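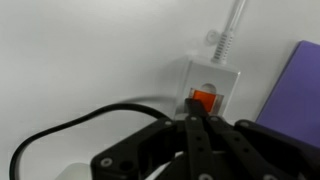
Reading time: 2 minutes

Gratix introduces Vivia desk kit for shared workrooms

3 May 2020 – Gratix has released Vivia, a desk-level storage and power kit for shared workrooms in which small labelled containers are handled beside mains equipment. The kit comprises a coloured base sheet, a clear open tray and a layout guide for the power strip. It goes on sale in September.

The guide specifies an illuminated rocker switch for the strip, so that its state can be read from a standing position. The switch glows orange when on. Gratix recommends that the strip is switched off at the end of each session and that the cord is left free of tight bends where it enters the housing.

The base sheet is purple. Pale tubes and their dark caps both contrast with it, and it marks the part of the desk reserved for storage. The tray stands on the upper part of the sheet and the remainder is kept for items in use. Tubes may be stored lying down, in any order, as the clear walls allow them to be seen from the side.

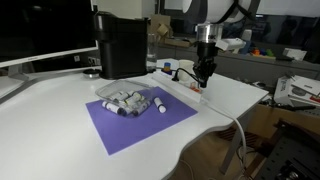

Trial installation

Vivia was tested by Pivbridge in its Lumbantobing workroom over 41 working days. Staff logged 935 tube returns in that period. The desks used were white, with a curved front edge, and the strip was placed beyond the storage sheet with its cable taken over the side of the desk.

"The sheet and the strip need separate zones," said Sekar Menon, product manager at Gratix. "Drinks are the usual difficulty. We ask users to keep cups off the sheet – and preferably off the desk." 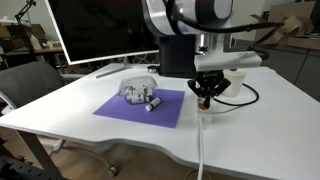
The trial also led to one change in the guide, which now allows the sheet to be set at an angle to the desk edge where this gives an easier reach. The first production run is limited to 100 kits. Orders will be accepted from workrooms of any size, with a minimum quantity of 2 kits per order.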